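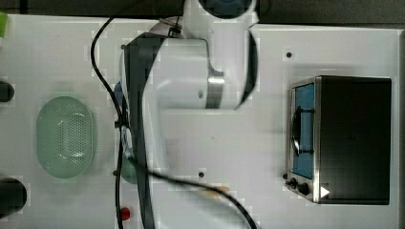
Kostness, Mar 30, 2025

Brurix 2, demonstration recorder for robot arms

I have been recording with Brurix 2 since September and I like it more every month, so it gets the long review. If you collect demonstrations for imitation learning you already know what the day looks like. Set up the table, drive the arm through the task, save or toss, put everything back, go again. Brurix is the program that sits in the middle of all that. It starts and stops the recording, keeps the camera streams lined up with the joint readings, and asks you for a task label before it lets an episode into the set.

The last part sounds fussy, and it's my favorite thing in the whole program! Our old script let us fill in labels at the end of a session, and I don't want to talk about what we found in that folder. With Brurix you pick the label first, press the pedal, and the episode is filed the moment you let go. Tossing a bad one is a double tap. Sachiko Ishida, who drives most of our kitchen tasks, had the pedal down in one afternoon and now gets through a block of 50 before lunch.
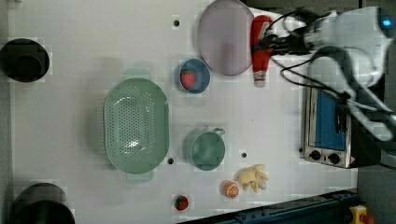 Layout cards are the big new feature in version 2. You write a short card for each starting arrangement and Brurix shuffles them, then shows the next one on the screen while you reset. It will also nag you if you have been leaning on the same few. I thought our kitchen table was varied enough already, but the report showed that our ketchup episodes nearly always began with the bottle in the open. So now there are cards that start it right beside the big oval plate, with the colander and the strawberry bowl left on the table as clutter, and the gripper has to come in from a different side. Those are slower to drive and I toss more of them. They are also the ones I was missing.

Review mode is quick. You get the overhead and wrist views next to each other on one scrub bar, and you can mark an episode as good, bad or "ask someone" with the number keys. I went back through all 3436 of ours over a couple of weeks and pulled 68 with the wrong label, every one of them from before we switched.
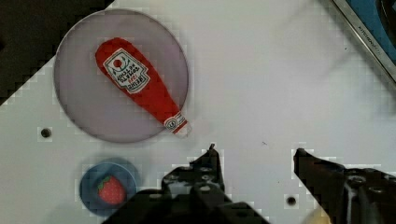
Wrist view: the ketchup bottle on the plate, jaws open.

A few gripes. The wrist stream is compressed pretty hard by default and you have to dig through two menus to turn that down (do it on day one, you can't get the detail back). Export is fine for small sets but took 21 minutes on our full one, with no progress bar. And the card editor has no undo, which cost Orhun Tatlı a whole deck.

Support has been good about all three. The progress bar is promised for the next update and undo is "on the list."

Runs on Linux only. We use it with one arm and two cameras. I haven't tried the two-arm mode, so if you have, please leave a comment, I'd love to know how the pedal works with that.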